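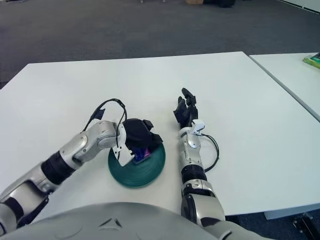

I get the same handful of emails about the snack plates over and over, so I finally wrote my answers down. If yours isn't covered, write to me and I'll add it.

**Why put a packaged snack on a plate at all?**

Because it slows me down! If I grab a little box out of the cupboard I'm eating it over the sink before I've noticed. On a plate, at a table, it feels like a real break — even at 3 p.m. in January.

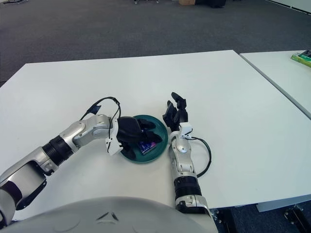

I do the same thing with juice, crackers, raisins, whatever's small and comes wrapped. Merike Rozīte, who got me started on this, even plates her cough drops.

**Which plate do you use?**

A round teal one with a raised rim. Mine's from Plivatine, and no, I don't get anything for saying so. I've tried plain white and it just disappears on a white table. The dark color makes anything blue or purple look great.

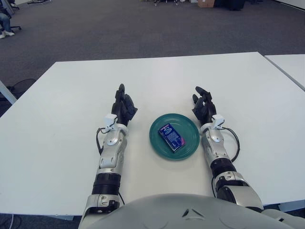 **Do I need a rim?**

I'd say yes. Flat boards look nice, but stuff slides off when you carry them to the couch (ask me about the rug). A low rim is plenty, and you don't want a bowl, where a box ends up standing on its corner.

**Straight or at an angle?**

Angle, always. A rectangle set dead straight on a circle looks like it's waiting to be inspected, so I turn it a bit until it looks right to me.
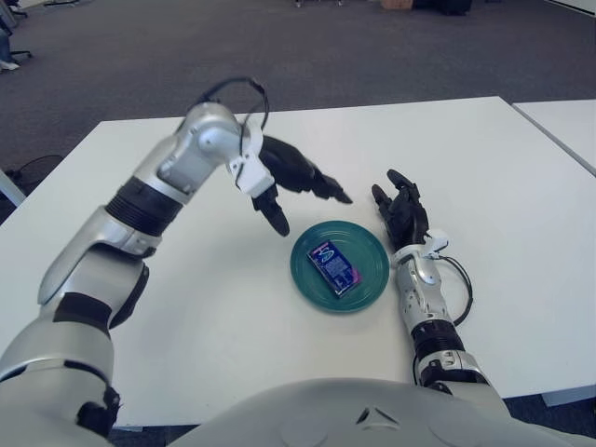
Peter Ševčík wrote to say he lines his up with the table edge and likes it better. Fine by me, Peter — it's your snack.

**Can I leave the wrapper on?**

Sure, I do until I'm ready to eat. Just don't put the plate in the microwave with the box still on it.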